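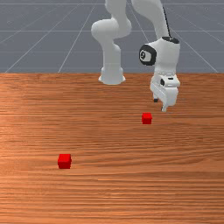 When I started with simulated robots, I had no rules. I changed a number, ran the task again, and if the result was better I kept it. After one year I could not explain my own results to anybody. So I wrote a short list, and in April my colleague Carmela Colombo corrected it. I share it because some readers asked me.

First rule: write down the random seed before the run. My stacking task in Elora uses seed 727 for tuning and seed 379 for the final test. I never look at the final test while I am still tuning, even when I am very curious.

Second rule: decide what is a success before you press start. For us, the gripper must open, move away, and the top cube must stay where it is for two seconds of simulated time. Carmela wanted three seconds. We discussed this for a long lunch and she let me win.

Third rule: check the scene from more than one viewpoint. A gripper can look perfectly over the cube from one side and be a little behind it from another.

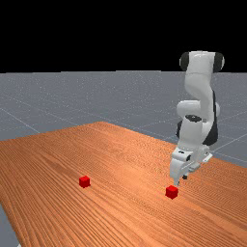

Two red cubes on the table, with the gripper over the one on the right.

Fourth rule: report all the runs. In my last report there were 716 trials, and 273 of them failed. I was a bit ashamed of this number, but I left it in the first paragraph.

Fifth rule, the one I still break: change one thing at a time. Last month I changed the friction and the gripper speed together, and I lost two evenings to find which one was guilty. It was the friction.

If your team has a similar list, please send it to me. I would like to compare, mostly for the part about naming the log files.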